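September
By Ha-rang Shim

Wiping task, hand demonstrations and arm cell: safety and good practice checklist with comments

Site: Nenutdale, room 306
Task: surface wiping, one cloth, person first and Cusico arm second
Checked by: Ha-rang Shim
Second reader: Ok-hee Seo
Marks used: OK, OK with comment, Fix, Not checked

The list follows the Prernosia house rules for teaching tasks by demonstration. Part A is the walk-round before anyone starts. Part B covers the person doing the wiping. Part C covers the arm that is going to repeat it. Part D is records. Where I have marked something Fix, the name after it is the person who has to close it.

PART A. BEFORE STARTING

A1. Walkway to the station is clear on both sides.
OK.

A2. Floor is dry at the start of the shift, and the mop bucket is back in the cupboard.
OK with comment. Dry at 8.30 when I went round. The bucket was in the corridor. I moved it.

A3. Emergency stop for the arm tested, both buttons.
OK. The one by the door needs a firm push. It still latches properly and it still drops the power, so I have not marked it down, but please put it on the list for the next service.

A4. Arm is parked and locked out while a person is demonstrating.
OK. Key was on Ok-hee's lanyard. The lockout tag has the old phone number on it.
Fix: Jeon, new tags.

A5. Cleaning product is the one on the approved sheet, and the sheet is at the station.
OK with comment. The sheet is there but it is the previous issue. The product has not changed between issues, only the storage temperature line. Replace it anyway.
Fix: Ok-hee Seo.

A6. Lighting is the same as in the last batch, or the change is written down.
OK with comment. See B6.

PART B. THE PERSON DOING THE TASK

B1. Demonstrator has read the task card on the day.
OK. Signed.

B2. Loose sleeves, lanyards and hanging jewellery are off or tucked in.
OK.

B3. Wrist items are noted on the session form.
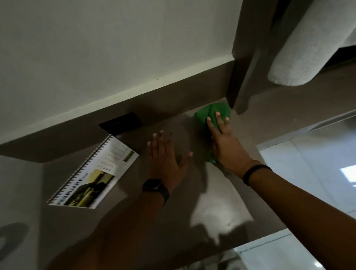
The rule on wrist items has caused more questions than any other line on this list, so I will set out how I read it. The house rules say loose items must come off. They do not say all items must come off, and the old version of the form made people think they did. A close-fitting strap may stay on for hand work with the arm locked out, as long as it goes on the form. The smartwatch on the left wrist and the thin black band on the right both have to be written down, with the side given for each. "Watch" alone does not do. The same two items come off before anyone works inside the arm's reach, with no exceptions, and they go in the tray by the key box.
Mark: OK with comment. The form had the watch and missed the band. Corrected and initialled.

B4. One cloth, one colour, per batch.
OK. Green for this batch. Please do not swap to the blue ones halfway through when the green ones are in the wash. If there are no green cloths left, stop, close the batch and open a new one. We had a batch in the spring where the colour changed partway and it took Jeon most of an afternoon to sort out which clips were which.

B5. Cloth is held as the task card says.
OK with comment. The card allows a folded pad or a loose bunch, and the demonstrator is meant to pick one and say which. The bunched hold is fine for teaching a person and harder on the gripper, which tends to catch a trailing corner. I would like the card to ask for the folded pad only. This is a suggestion for the next issue and nobody has to act on it yet.

B6. Shadows and glare noted.
OK with comment. Arms throw a shadow on the surface wherever the light is, and we are not trying to get rid of that. What I want on the form is which lights were on and whether the blind was up or down. "Normal" was written in this box on several forms. Normal is not an entry.

B7. Objects on the surface are listed, and the wiping path stays clear of them.
OK with comment. The desk calendar counts as an object and goes on the list under its own name. Paper items are allowed. Open cups, glass and anything with a blade are not. If the task is to wipe under an object as well as beside it, that is a different task card and should not be mixed in.

B8. Free hand is in a known place.

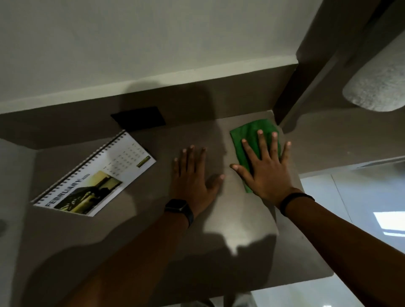
Item B8. Right hand on the cloth, left palm down on the surface beside it.

The free hand is easy to forget when you are thinking about the one that is working. For demonstrations we accept the hand resting flat or held open in the air. We do not accept it under the table edge, in a pocket or holding a phone. The arm cell has only one gripper fitted at present, so the free hand is not copied, but the rule is there for the two-arm version and it is easier to keep the habit from the beginning.
Mark: OK.

B9. Breaks are taken.
Fix: Ha-rang Shim. The rule is 15 minutes away from the station after each set. Two sets had been run together on the morning I checked. Leaning over a low surface with your arms out gets tiring in the shoulders and people do not always say so. I have moved the timer to where the demonstrator can see it, and whoever is keeping the log is to call the break.

B10. Skin check offered.
OK. Gloves are in the drawer for anyone who wants them. Wearing gloves counts as a change and goes on the form.

PART C. THE ARM

C1. Speed limit set for shared space.
OK. Read off the pendant by me and by Ok-hee separately.

C2. Downward force limit set for wiping.
OK with comment. The limit is set and holds. I tried it on the foam block three times and it stopped each time. I did not try it with a wet cloth, where drag is higher, and somebody should before the first full run.
Fix: Jeon.

C3. Gripper pads clean, no product residue.
Fix: Jeon. There was a sticky film on the inner pad. Wipe with plain water and let it dry before power goes back on. Do not use the surface cleaner on the pads.

C4. Cables clear of liquid.
OK. The drip loop is in place.

C5. Reach limits match the tape on the floor.
OK with comment. They match, but the tape is lifting at one corner and is a trip hazard in its own right. Re-tape before the end of the week.

C6. Nobody stands inside the tape while the arm is live, including for a quick look.
OK while I was there.

C7. After any change to the task card, the arm program is run at low speed with no cloth, then at low speed with the cloth, then at working speed.
Not checked. No change has been made since my last visit.

PART D. RECORDS

D1. Session forms complete.
OK with comment. I went through the full batch, over 100 forms. Gaps were nearly all in the lighting box and the wrist items box. I have asked for both boxes to be moved to the top of the form, above the notes, where they are less likely to be skipped at the end of a shift.

D2. Faces, screens, letters and other private papers kept out of view.
OK. A printed calendar with nothing written on it is allowed. One that has names or appointments on it must be turned over or taken away before the session.

D3. Rejected clips are kept apart and not deleted straight away.
OK. Held for 24 hours so the demonstrator can query a rejection, then removed by whoever is on the log.

D4. Demonstrator may withdraw a session.
OK. The slip is in the folder. Please keep blank copies in there too, as there was only one left.

D5. Incidents and near misses.
One near miss in the book: someone stepped over the tape to pick up a dropped cloth when the arm was live and paused. Paused is not locked out. I have spoken to the person, who understood straight away. The arm stayed still. Ok-hee is adding a line to the task card that says a dropped cloth stays on the floor until the key is out.

SECOND READER'S NOTES (Ok-hee Seo)

A5 done, new sheet is in the holder.

B3, agreed. Could we have a left and right box on the form so that people only have to tick?

B5, I would keep the bunched hold as a separate card and not drop it. Most people at home bunch the cloth, and the arm will have to cope with it at some point.

C2, Jeon has asked to do the wet test with me present. We will use the foam block first and the real surface second.

C5, tape ordered. The old roll does not stick to these tiles.

Overall mark: station may be used for hand demonstrations. Arm stays locked out until C2 and C3 are closed and signed by both of us.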